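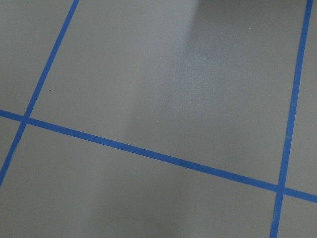

Blue tape grid on a grey surface, seen from the wrist camera.

Romwood sells its Hovland wrist-camera kit to labs that already own an arm. The price covers the camera, a bracket and 2 days of setup. Its applications engineer spoke to us by phone from Endadham.

"The grid comes first," the engineer said. "We tape it by hand, then drive the wrist over the crossings and fit the camera pose to them." 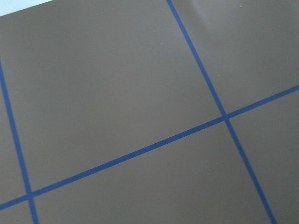

"Masking tape is good enough for that. You want straight edges and a matte surface. A printed mat costs more and it curls in the post."

The Zutarley software stores 1,208 frames per run, of which 1,000 go to the fit. The rest are held back for checking. Asked about lens drift, the engineer said customers should repeat the run every 3 months and after any knock to the bracket.

Clear objects are a separate matter. "Glass lids are on our test list. The rim gives you highlights and the middle gives you the table. We quote no depth figure for glass, and won't before the February release."

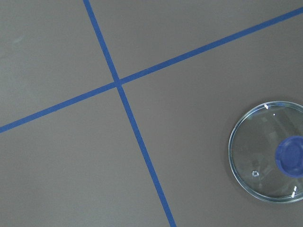 Pricing and support

The kit is sold outright. Phone support is included for the first year, and spare brackets are charged at cost plus freight.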